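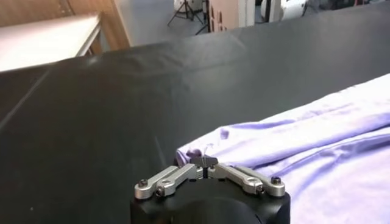
Figure 1. Metal bars fastened with dark hex-socket screws.

Loose Screws in Study Hall Chairs
Project report, course 3203
Cletus Szabo and Amos Oyelaran

1. Introduction

In our first semester we noticed that many chairs in the Ollby study hall are shaking when a person sits down. Students usually take another chair and leave the bad one for the next person. We wanted to know how fast the screws of such chairs become loose, and if a cheap method can keep them tight for a longer time.

The study hall has 249 chairs of the same model, the Rolland. Each chair has a steel frame, and the seat is held to the frame by four hex-socket screws. The backrest has two more screws, but we did not include them in the project. They are covered by plastic caps, and we had no permission to remove the caps.

2. Method

We divided the chairs into three groups. In the first group we only tightened the screws with a torque wrench. In the second group we put a spring washer under each screw head. In the third group we used Stiltix, a thread-locking liquid which Amos knew from repairing bicycles. We marked every chair under the seat with a small paint dot, a different color for each group.

To see the movement, we also drew a thin line across each screw head and onto the metal beside it. If the line on the head no longer met the line on the metal, the screw had turned. This idea is old and is used by mechanics in many fields. We did the checking each Wednesday after 8 p.m., when the hall was quiet, and we continued for nine weeks.

The torque wrench was a Hoteck, borrowed from the workshop. We tested it at the beginning and again in March, with a weight hanging on the handle at a known distance. The two readings were the same as far as we could read the scale.

3. Results

At the end, the lines were still clear enough to read on 721 screws. On the others the paint was rubbed off, mostly by cleaning, and we left them out of the comparison.

The first group was the worst. Many screws turned already in the first two weeks, and after this the change became slower. The washers helped less than we expected. In several chairs the washer had cut into the paint of the frame, and the screw was loose although its line had almost not moved. The chairs with Stiltix were clearly the best, and only a few of their screws turned.

The front screws turned more often than the rear ones in all three groups. We think the reason is that people lean forward over the desk and then push the chair back with their legs, but we did not measure this.

4. Problems during the work

The chairs did not stay in one place. Before the exams some of them were carried to the reading room upstairs, and we needed two evenings to find them. Also, our first marker was water-based and disappeared after the first cleaning. We had to draw all lines again with paint, so the first week of data is missing and the nine weeks are counted from the second start.

One more weak point is that we did not know how many hours each chair was used. Chairs near the windows are more popular. We mixed the groups between rows, but we can not say that the use was equal.

5. Recommendation

We suggest to use the thread-locking liquid on the seat screws when a chair comes for repair anyway. Doing all chairs at once would take a lot of time, because the old screws must be cleaned first. For the next project we would like to remove the plastic caps and look at the backrest screws too.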